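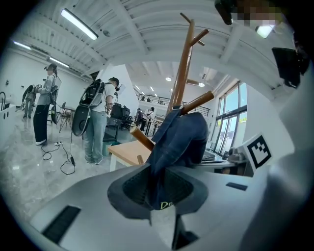
Sheila Cheetham asked whether the save corruption in Lavia was ever traced, or whether we just stopped seeing it. It was traced. Thread.

Forkidby > Devlogs > Lavia > Threads

1/ Short version: the inventory was written to disk before the world state, and both shared one version number. If the game quit between the two writes, the next load paired a new inventory with an old world. Doors you had opened were locked again and the key was gone.

2/ It only showed up on autosave. Manual saves pause the simulation first, autosaves don't. Our test script used manual saves for everything, so it ran 2000 cycles and reported nothing wrong.

3/ Gemma Sedgwick changed the script to kill the process at a random point within 200 ms of an autosave. That gave 163 bad files overnight. All of them had the same mismatch in the header.

4/ First fix was a checksum over both blocks. It detects the problem but leaves the player with a file that won't load. Fine for us, useless for them.

5/ Second fix, the one that shipped: write everything to a temp file, flush, then rename over the old save. The previous save stays in place as a backup until the next good write. Old trick, should have been there from the first build.

6/ Side effect - the rename fails if another program holds the file open. Two testers had a sync client doing this. We now retry 10 times with a short wait, then keep the temp file and show a warning icon in the corner. 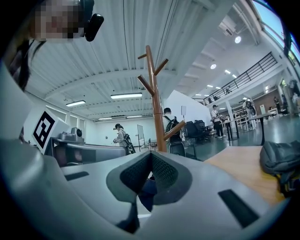
Stockdale, March, afternoon session.

7/ Saves from before the fix: the loader compares block timestamps. If they disagree, it rebuilds the inventory from the world state. You may lose consumables picked up after the last room change. Keys and quest items come back, as those are flagged in the world block as well.

8/ Aidan Dunne wanted to know why we don't keep the whole thing in a database. We tried it on Cukik. Load times were fine, but every change to an item struct meant a migration, and we change item structs constantly before beta. Flat blocks with a version field are easier to throw away.

9/ The version field is now per block. World is on 14 - inventory is on 9. Loader upgrades each one separately, in memory, and doesn't touch the disk until the next save.

10/ Still open: cloud saves can overwrite a newer local file if the system clock is wrong. Switching from timestamps to a save counter for that check. It's on a branch, not merged. If you hit it before then, copy the .bak file out of the save folder before launching the game again.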